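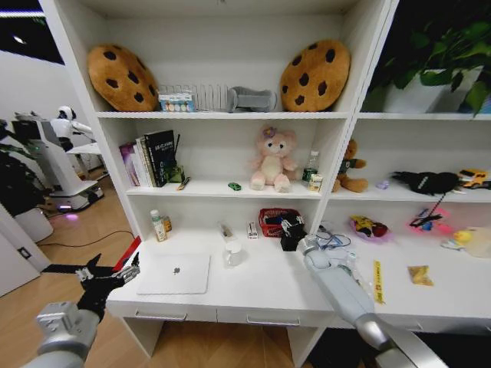 1. Scope
The unit studied is a combined shelf and desk used for reading, computer work and general storage. Our group was asked to assess how well its open compartments support daily use and to propose a new layout without buying furniture. The top shelf is hard to reach from a chair, so light and rarely used things belong there. The two cookie cushions at either end of the left compartment meet both conditions. The clear rack between them does not, as its slots would serve better near the desk. The planter in the upper right compartment was left out of the study because it needs a fixed place for watering.

2. Method
Everett Tran and Saqib Jatoi sorted the contents by type and by how often each thing is used. Eleven students from the Setdale course then ranked the types on a paper form. Tanko Ibrahim entered the forms and Clyde Villanueva measured the reach from a seated position. A thing used daily was assigned to the desk or the middle shelf. A thing used less than once a month was assigned to the top. Two forms were incomplete and were dropped before ranking.
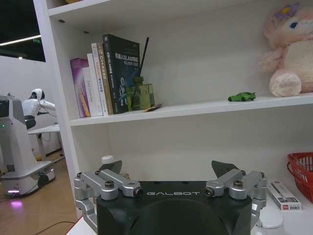
3. Middle shelf
Books received the highest rank after the computer. The main fault found was lack of side support: a row open at one end spreads when a volume is taken out. On the left of the shelf the spines lean together, with the tall navy book marked SLAM closing the row, and the reed diffuser comes directly after it. We rated that spacing as poor. A hand reaching for the last book passes close to the sticks, and a glass bottle is not a suitable bookend. The proposal is a steel bookend at the right of the row, with the diffuser moved past the green toy car.

4. Desk surface
Ezekiel Ferreira drew the work area at full size on brown paper and tested it with a notebook and a keyboard. A clear strip 400 mm deep was set as the minimum.

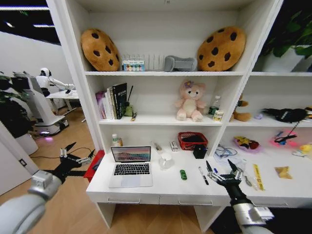 The desk has to serve both typing and handwriting, and the first of these sets the space needed. With the laptop open at left-center, the area to the right is the natural place for a notebook. The bottle with the green cap, in the back left corner, stays in the proposed layout – it is behind the laptop and does not enter the writing area.

5. Limits
The ranking covers one course and one unit. Plush toys were treated as a single type, and no score was given for appearance. The bookend has not been tested under load. Drawings of the proposed layout are in Appendix B.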